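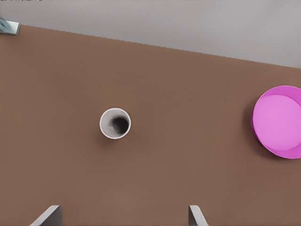 Pre-release safety checklist for the Tandau grasp planner, simulation stage. The checklist is completed by the Illside controls team before any build is passed to the hardware cell, and is reviewed by Vitalii Pylypenko. Scope for this build is limited to the wrist view and two pieces of tableware. The white cup stands clear of the pink bowl and of both gripper fingers, and it is the target for every item in Sections A and B. The bowl is to be treated as an obstacle throughout.

Section A: Perception

A1. Cup rim detected from directly overhead. Pass.
A2. Dark cup interior not reported as a separate object. Pass.
Comment: Failed on the previous build. Corrected by Hernán Ospina in the segmentation settings.
A3. Object partly outside the camera view given a full-size keep-out zone. Pass with comment.
Comment: The bowl extends past the right of the view. The zone is presently completed from the stored model. Behaviour with an unknown object has not been assessed.
A4. Table edge located and excluded from placing positions. Pass.
A5. Shadows not entered in the collision map. Fail.
Comment: The shadow beside the bowl was entered as a solid region. This errs on the safe side but shortens the list of valid approaches. Raised with Grarkico, who maintain the depth module.

Section B: Planning and control

B1. 300 seeded runs completed without contact between fingers and bowl. Pass.
B2. Planner returns "no solution" within 4 seconds when the target is blocked. Pass.
B3. Approach speed limit read from the configuration file at start-up. Pass.
B4. Stop command honoured during descent. Pass.
Comment: Tested by script only. To be repeated by hand on the Montoya cell.

Section C: Tooling

C1. Logs retained for all runs. Pass.
C2. Build number shown in the operator window. Not checked.
C3. Configuration file under version control. Pass.

Outcome: Held. Build 73 is not to be loaded on hardware until A5 and C2 are closed. Build 36 remains the approved version. Re-inspection is booked for Friday.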